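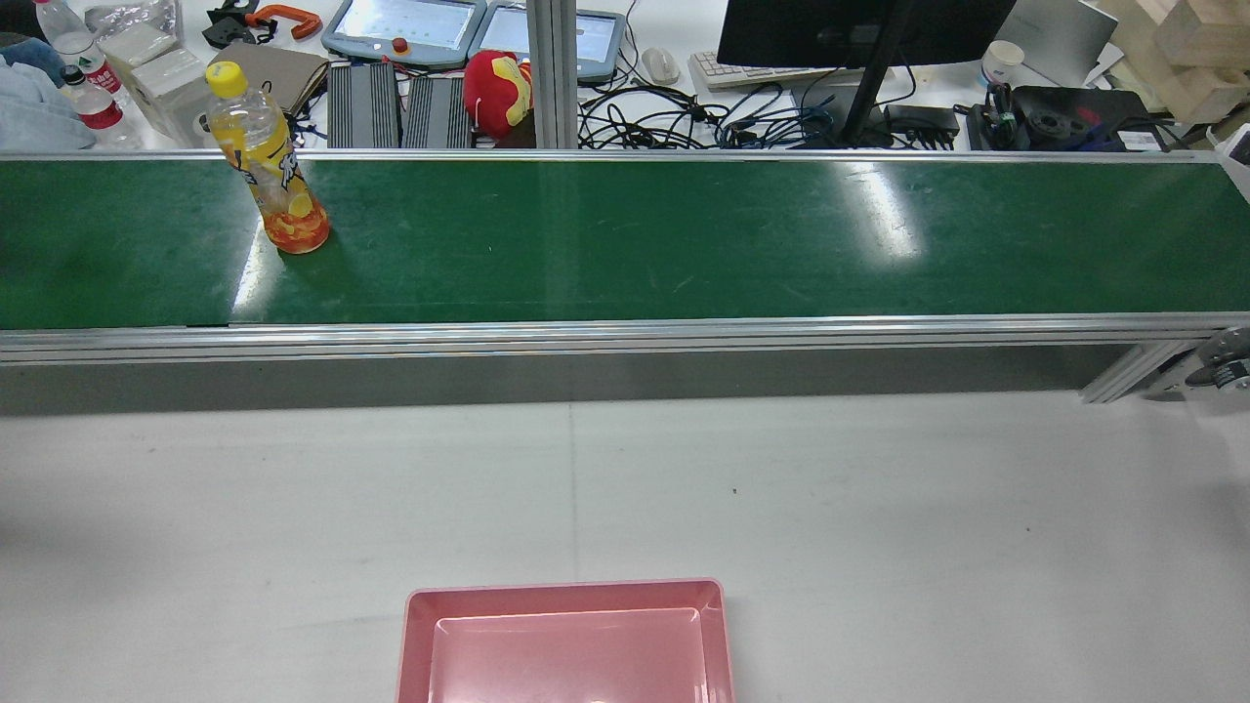 Rullesdale District League: Winter Fixture List Now Available

Monday, August 16, 2021

The fixture list for the coming season of the Rullesdale District League has been approved and may now be collected from the clubhouse or requested by email. Readers of this blog will know that I have served as fixtures secretary for several years, and that I use these pages to set out the reasoning behind the list as well as the dates themselves. The official notice, sent to club secretaries last week, takes precedence if there is any difference between it and what follows.

The league will consist of 20 clubs this season, divided into two divisions of equal size. Mornora Athletic return to the first division after one year away. Vurker Town take their place in the second division, having satisfied the ground inspection at the second attempt. Their application was held over in the spring on account of the visitors' changing room, which has now been rebuilt.

Each club will play every other club in its division home and away. Matches will kick off at 2 pm until the clocks go back and at 1.30 pm after that date. Clubs with floodlights may agree a later start with their opponents, provided that the referee and the fixtures secretary are told in writing at least ten days beforehand. A telephone call on the Thursday evening will not be accepted as notice. I regret having to repeat this, but it happened on several occasions in the last full season, and on one of them the referee arrived to find the ground locked.

The most difficult part of the list was January. The pitch at Long Lane lies beside the river and has seldom been playable in the first half of that month. Long Lane Rovers have accordingly been given three successive away fixtures, and they will make up the balance with home matches in the autumn. I am grateful to their secretary, Sharon Mwaipopo, for her patience while this was arranged, and for supplying her club's own record of postponements, which proved far more complete than the one held by the league.

Two clubs asked to avoid playing at home on the same afternoon, as they share a car park with 36 spaces. This has been achieved on every date except the final Saturday of the season, when all matches must be played together. The clubs concerned have been informed and have agreed to ask supporters to leave their cars at the primary school, where the head teacher has kindly given permission.

The League Cup will again be drawn in two stages. First-round ties take the place of league matches on the dates marked with an asterisk. Level ties will be decided by penalties without extra time, a change proposed by Mornora and carried at the annual meeting by 27 votes to 2. I spoke against it at the time and remain of the opinion that extra time is a fair test of a side's fitness, but the decision was clear and I shall apply it as written. The semi-finals will be played on neutral grounds, which have still to be chosen. Clubs wishing to offer their ground should write to me before the end of September.

Referees' appointments are handled separately by Þórarinn Ravn, to whom all enquiries on that subject should be sent. He has asked me to mention that the league is short of qualified officials, particularly in the second division, and that a beginners' course will be held in the clubhouse in the autumn. Applicants must be at least sixteen. Former players are especially welcome, including those whose disciplinary record might lead them to suppose otherwise.

The printed list runs to a single folded sheet, with the first division on one side and the second division and cup dates on the other. Each club will receive a bundle without charge. Further copies may be bought at the clubhouse bar on match days. A larger version suitable for a noticeboard is also available, though only one has been set aside for each club.

Two corrections should be made to any copy collected before last Friday. The Vurker postcode on the reverse was printed with its final letters transposed, and the Boxing Day match between Mornora and Rullesdale Wanderers should be shown as a morning kick-off, at 11 am. Revised copies carry a small letter B in the bottom corner.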